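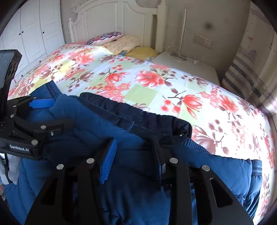 4. Putting the cover on the Keane duvet

4.1 Before you start

Read this section one time to the end before you open the package. Please keep the card with the article number (for the double size it is 1,458). You will need it if you order a second cover later.

Wash the cover before the first use. New cotton can become a little smaller in the first wash, and the cover is cut with this in mind. Close all buttons, turn the cover inside out and follow the care label.

Note: The duvet itself and the cover have different care labels. Do not follow the one for the other.

4.2 Putting on the cover

1. Lay the cover flat on the bed, inside out. The opening must be at the foot of the bed.

2. Lay the duvet on top of the cover. Make the four corners meet.

3. Find the small loops inside the corners of the cover. Tie each loop to the ribbon on the duvet with a simple bow. Do not make a hard knot, you will have to open it again on washing day.

4. Go to the head of the bed. Roll the duvet and the cover together, tightly, until you arrive at the opening.

5. Turn the opening of the cover around the two ends of the roll, first left and then right.

6. Close the middle buttons only. Leave the others open for now.

7. Unroll everything back toward the head of the bed.

8. Hold the two lower corners and shake the duvet gently. Close the remaining buttons.

Caution: Do not pull the duvet by one corner only. The seam of the inner fabric can open, and the filling will move to the side.

Note: If the cover has a pattern with a direction, such as stems or leaves, check it after step 1. It is tiresome to discover it after step 8.

4.3 Airing

Fold the duvet back to the foot of the bed in the morning and leave it so for roughly 22 minutes. In February, or in any cold month, open the window also. Do not hang the duvet in strong sun for a long time, the colors will become pale.

4.4 If the filling makes lumps

Take off the cover. Lay the duvet flat and press the lumps apart with your fingers, from the middle to the border. Do not beat it with a stick. If a lump stays, dry the duvet again at low heat, provided that the care label allows a dryer.

Caution: Never iron the duvet without its cover removed, and never iron the duvet itself. Only the cover may be ironed.

4.5 Spare parts

Buttons: order no. 31
Corner ribbons, set of four: order no. 121

Write to Predosus, spare parts desk, attention Apolinar Ochoa.

Text of this section: Živko Karagiannis. Last revised June 5, 2018.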